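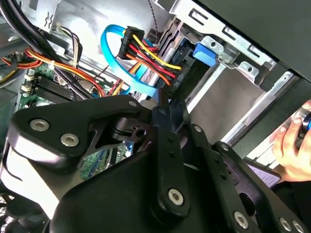 6th May. Home late, feet killing me, writing this at the bench in the kitchen before I lose it. Second full week with the arm on teardown and I still don't know what I think. Did desktops all day. Old office towers, the ones with the blue drive latch, a whole pallet of them from Pelupessy when they closed the upstairs floor. The arm does the drive bay now. I do everything that comes before it and everything it gives up on. So: side panel, dust, get the case lying the right way, then stand there while it noses in toward the drive cage, with that blue SATA cable looped right up over the top of everything, and me thinking don't snag it, don't snag it. Power plug still in as well, the yellow and red and orange ones all in a bunch. A person would shove the cable out of the way with a knuckle without knowing they'd done it. The arm has to be told there's a cable.

Anyway. Want to get down what changed because Melur asked me at lunch and I gave her a rubbish answer.

Before: eight of us on the long bench, your own tower, your own driver, your own radio if you could stand the others moaning. You took a machine from shut to stripped and you put your initial on the sheet. Drives in the red tub, memory in the foam, boards in the cage, power supply out the back. Slow on Mondays fast by the end of the week (or the other way round if Barry had been at the pastries). Everyone had a way of doing it. I go drives first, always have. Damir goes memory first and says I'm a barbarian.

Now: nobody has a whole machine any more. Prep, arm, finish. I'm on prep this week. You open it and pass it along, and you never see the end of it. Didn't think I'd mind that. I mind it a bit. Today I opened one that had a kid's sticker inside the lid, a little frog, no idea how it got in there, and then off it went down the line and I never found out if the drive came out clean or if Damir had to dig for it. Stupid thing to care about.

The quota. 50 towers a shift for the cell. Urnent (the people who put it in) say it'll do more once it's learnt the cases. Slamet says more when it's ready and not before, he said that to their face as well, in front of everybody, which I liked. He's been good through all this, Slamet. Could've just sent an email. Instead he stood on the step by the roller door back in December and read out what he knew and then what he didn't, and the second list was longer.

What he promised: no one goes because of the arm. There's 1,000 machines in the cage out the back from the schools contract and more coming, so there's work, I do believe that. But two of the casuals finished up in the summer and weren't asked back. Not because of the arm, apparently. Well.

Prasetyo's having the time of his life. He got picked for the training, went off to Tudus for a few days, came back with a lanyard and a whole new vocabulary. Grasp, approach, retry. He says "retry" about the vending machine now. But he's good at it, I'll give him that, and he got a pay bump for it, level 2, and he's earnt it. Twenty three and he was on the verge of chucking it in to go drive deliveries. So that's one person it's done right by. Must remember to say that to Melur, I only gave her the whingey half.

Melur's problem is different. She was the fastest on memory by miles. Thumbs on the clips, both ends at once, stick out, foam, next one. People used to come and watch. Now memory's in the finish station and it's paced by what the arm hands over, so she's fast for ten seconds and then she stands there. She said it's like being made to walk behind someone slow in a supermarket. She's asked to go on laptops, where there's no arm yet. "Yet", she said, and did the eyebrows.

My thing, if I'm being fair, is my hands. The wrist has been good. Properly good. First time in a couple of years I've not strapped it before bed. It was the drive cages that did it, all that twisting in a gap made for someone with smaller hands, and catching your knuckles on the stamped edges. I've got the little white scars all along. Physio told me to stop doing it and I said sure, and do what instead? And now something else does it. So I can't be all doom about it, can I. I come home and I can open a jar.

But then feet. Standing still is worse than moving. Asked for a mat. Barry wrote it in the book.

Stops today, want to keep track because I reckon they'll ask: one in the morning where it wouldn't go in at all, just hovered, Prasetyo said the light was wrong off the metal and moved the lamp. One before lunch where it had hold of the wrong bit and pulled the whole case along the bench toward it. No damage, loud though. Damir hit the stop before I'd even turned around. Then a long one after lunch that turned out to be a screw. Somebody years ago had put the wrong screw in a drive, head all chewed, and the arm can't know that, and I got it out with the old flat driver and a rubber band and a lot of language. Small cheer from the laptop end. Best I've felt at work all week to be truthful.

Talked about that one in the huddle. I said look, that's what we should be getting counted for, the odd ones. Right now the board by the door only shows how many the cell's done. It doesn't show who got it going again. So on paper it's the arm's fifty and we're just the people around it. Slamet wrote it down. He said he'd ask Urnent if the sheet could have a column for it, what stopped, who fixed it, how long. Damir said great, more paperwork, and he's not wrong either.

Also brought up putting your hand in. It's getting sloppy. When it's halfway in and you can see a cable's going to catch you just want to reach over and flick it. I've nearly done it. I've seen Prasetyo do it and he's the one with the lanyard. Rule is you hit stop, wait for the light, then hands. It takes ages, so people don't. I said so and it went a bit quiet. Not dobbing anyone in, I said "we". Barry's going to have a go at the restart time with the Urnent woman, see if it can be made shorter, he reckons if it was quick people would just do it properly. Sensible. He's more sensible than he lets on.

Oh and the sound. Forgot the sound. The bench used to be loud, drivers going, tubs banging, everyone yelling across. Now our end's got the whirr and then a gap, whirr and a gap, and you find you're talking in the gaps. Damir and I had an entire conversation about his mother's roof in ten second bits. Took from smoko till nearly lunch.

Money: Vivina (the recycling mob who take the boards) are paying better for the sorted lots apparently, and ours are more sorted now, so there's 800 a month extra in it. Slamet told us the number straight out. Barry asked where it was going. New lamps, and mats. So mats are coming! Should've led with that.

Things I want to ask tomorrow and wont remember unless I put them here. Can prep and finish swap at lunch instead of weekly, so everyone sees both ends. Can I do the training next time there's a spot. Didn't think I'd write that. I'm fifty one in a few months and I can't set the clock in the car. But Prasetyo showed me the screen while we were waiting on the lamp and I followed more of it than I expected, it's mostly knowing where things are inside a case, and I've been inside more cases than him and the arm put together. He said that himself, he said you'd be good, you know where stuff hides. Nice kid.

Haven't told Mum any of this, she'll only say I told you so about the robots. She's been saying it since the self checkouts.

Tea was toast. Bins out. Phone's on 4 percent and the charger's in the car. Ring physio re moving the appointment, pay rego, get the black work pants off the line before it rains, and take the good flat driver back in, it came home in my pocket again.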